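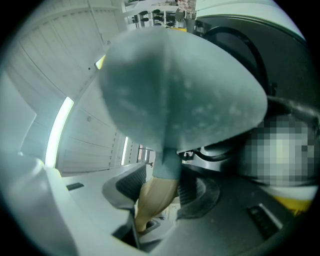

Photo: N. Marulanda / Brusside workshop notebook

September, big room at Brusside. Started 8:40, stopped for lunch, done by 3:15.

Table marks and light check, white table

Present: me (Gladys Bedoya), Nilton Marulanda until lunch.

Carried over from last entry: the old marks on the white table had lifted at two corners and Nilton wanted the layout settled before anyone wrote down more positions against it. Old sheet is in the folder, crossed out but left in so the earlier numbers can still be read.

Pulled the old tape first. Most came up clean. The long run left a gray line of glue that took two passes with the Skadau cleaner and a plastic scraper. Skadau leaves a film if you don't go over it again with plain water. Did that, then let the top stand 12 minutes before laying anything new. Last time I rushed this and the ends curled by the afternoon.

New tape is the thin black Seok, 4 mm. It goes down straighter than the wide stuff and you can read a position off its edge without arguing about which edge. It stretches if you pull it, so lay it slack and press with a thumb. I stretched the first length of the diagonal and had to take it off again.

Order of work:
Corner mark on the left, squared to the table edge with the steel square.
Diagonal from the upper middle down toward the lower left, chalk string first, tape after.
Light pencil ticks every 100 mm along the diagonal.
Checked the corner with the square again after the diagonal was down. Still good.

Nilton measured the diagonal from the other side of the table and got 2 mm different from me at the far end. We measured again together and his number was right. I had the tape measure hooked on the lip under the edge. Use the steel rule on the top face for this from now on. Corrected on the new sheet.

Pieces for the layout: the yellow pad, the small black block, the shallow teal tray with the whitish see-through walls. The tray is the Grarkent one. There is a second Grarkent tray in the cupboard that looks the same and is slightly deeper, so I put a pencil X under the one we are using. If you find a tray without an X, put it back.
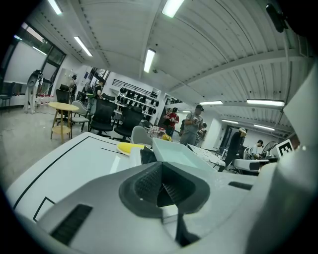 The pad goes down flat, rounded edge toward the person working, and the block goes beside it, between the pad and the tray. Tray open side up. I had them further apart to begin with, 200 mm between block and tray, and it was too much reaching. Closer is better. Final positions are on the sheet, taken from the corner mark.

The cable behind the pad wants watching. It is thin and black and from a low seat it reads as one more line of tape. Nilton set the block against it once thinking it was the mark. Options are to reroute it over the back or swap it for a light-colored one. Not decided.

Light: went through it with all the ceiling fixtures on. The white top is bright and fairly even, and the black tape shows well from every side I tried. Tray walls are harder. With everything on, they wash out against the table and you find the tray by its color. Tried a sheet of gray card under it and the walls came up much better, but the card slides. Could tape the card down. Could also just pick a different tray. Asked Nilton, he would keep the tray.

Did not try it with the window light alone. Somebody should, in the morning, before the sun comes round.

Rest of the room, while I was at it:
Round wooden table: leave it where it is. The lower shelf is for the cleaner, cloths and scraper and I would like them to be there when I come back.
Dumbbells: rack is fine where it stands. Weights go back on the tier they came from.
Projection screen: the pull cord is fraying near the bottom. Wrapped it with electrical tape for now, needs a new cord.

After lunch pressed all the tape again with the back of a spoon. Left end of the diagonal had risen a little, trimmed it square and it stayed. Checked once more before leaving, nothing lifting.

To do
New cord for the screen
Decide on cable
Gray card, cut to tray size, try two-sided tape
Order more Seok 4 mm, the roll is nearly at the core
Copy the position sheet and pin one by the door (N.M.)

G.B.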